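Rovov forum > Cell setup > Grip rules for simulated picks

tallow_96
Our draft rule says fingers close mid-length on every pack, E6013 boxes included. Sim views:
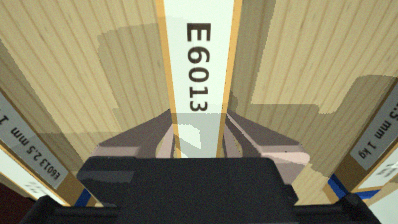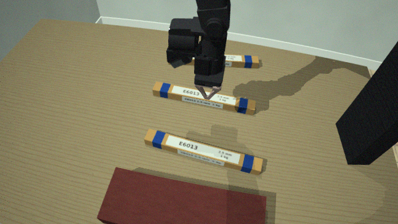 First: wrist view. Second: whole table, three packs.

Carrillo
Says who? Mid-length is habit. Show me the load data.

tallow_96
400 sim runs, Rurnivix settings.

lakden_w
Sim friction is a guess. I wouldn't sign a rule on it.

Carrillo
Same. And a label isn't a grip surface in our book.

tallow_96
Fine, it stays a draft until Monday.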